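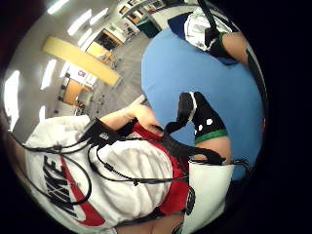
September - by Tamsin Fairweather

Vandetti Fabric Shaver, mains model

Every maker of these things claims to bring an old jumper back to new. Ours won't, and we'd be wary of any that says so. What the Vandetti does is take bobbles off knitwear and sweatshirts without eating holes in them, provided you keep it flat and don't press.

The box says 72 minutes of continuous use. We can't think why you'd want that, and the motor gets warm well before then - stop when it does. The "delicate" setting seems to us much the same as the ordinary one. Don't try either on mohair.

It has a 5 watt motor, a lint pot that clips on from the side and a lead long enough for most ironing boards. Two spare blades are included. The travel pouch is thin and we wouldn't pay extra for it.

Stock no. 1427. Sent out from our Surnport shop. Returns accepted within 50 days if the blades are unused.

Related items
McKinnon clothes brush, double-sided
Skasville sweater comb
Vandetti replacement blades, pair
McKinnon drying rack, folding

Contact us | Copyright Surnport Household | Back to top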